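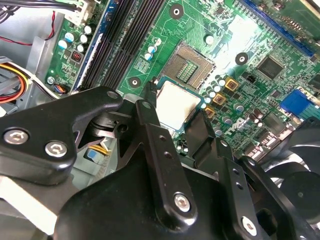 October, bench notes, evening

Desktop board, socket still empty at 4 p.m. Pins in the field look straight under the loupe. Checked the three mounting holes near the socket for cracks in the green mask and found none. Chip goes in flat, lever up, no pressure from above. Wiped the heat spreader with alcohol, two passes.

Horacio wants the Warex cooler on this one. I would sooner use the Drastik, 200 grams lighter, but its backplate is still missing. Ordered paste, 4 g tube. Memory stays out until the first power test.

Soledad called re: invoice 898. Not paid. Call back before lunch.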